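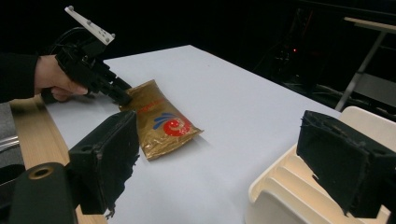

Gold foil pouch on the table.

Looking after dance shoes and costumes between shows

Posted 2020-10-13 by Zuweira Appiah

Most of what goes wrong with a costume goes wrong in the bag on the way home. I have looked after wardrobe for Jatoi Youth Ballet for 7 seasons, and these are the things I tell new families when the December show comes up.

After class or rehearsal

Take everything out of the bag the same night. Hang tights and leotards over a chair or a rail, away from the radiator. Pull the insoles out of jazz shoes if they come out. Stuff pointe shoes with plain paper towel for an hour, then throw the towel away and leave the shoes open to the air. Don't put them in plastic.

Canvas slippers can be washed by hand in cool water with a little dish soap. Use an old toothbrush on the toes and press the water out with a towel. Leather slippers should only be wiped with a damp cloth.

Tights

Wash in a mesh bag on cold with the waistband tied in a loose knot so the legs don't wind around everything else. No fabric softener. A small run can be stopped with clear nail polish on both sides of the hole. Let it dry completely before the tights go back on, or they will stick to the skin.

Tutus

Store them flat or upside down on a hanger with clips. Never stack more than two. If the net has gone limp, hang the tutu upside down in the bathroom during a shower, then leave it somewhere dry overnight. Steam the basque from the inside and keep the iron away from the net altogether.

Spray bodices with one part cheap vodka to one part water, lining side only. It takes out the smell and dries fast. Test a seam first if the fabric is dyed a dark color.

Sequins and trim

Sew loose sequins the day you spot them. One thread often holds a whole row. Use a beading needle and knot every third sequin. Hot glue goes brittle in a cold car, and it leaves a hard lump that scratches the next dancer who wears the piece.

Our Tretovberg snow scene has 215 stars sewn on by hand, so we keep matching thread wound on a card and pinned inside each skirt.

Ribbons and elastic

Seal cut ribbon ends with a quick pass near a candle flame, over the sink. Sew with dental floss (unflavored) and stay off the drawstring. Mark left and right inside the shoe with a ballpoint pen. Felt tip bleeds through satin.

Makeup stains

Foundation on a collar: shaving foam, wait ten minutes, rinse cold.
Lipstick: dab with rubbing alcohol on a cotton pad, working from the outside in.
Hairspray on satin: leave it until it is dry, then brush with a soft clothes brush.

Labels

Write the name on cotton tape and stitch it down at both ends. Iron-on labels come off in the second wash. We had 131 pieces on the rail last year and the ones that got lost were the ones with safety pins.

Putting things away

Wash or air everything before it goes into storage. Line the box with acid-free tissue, put the heavy pieces at the bottom, and tape a list to the lid. Attics get too hot and basements get damp. The back of a bedroom closet is fine.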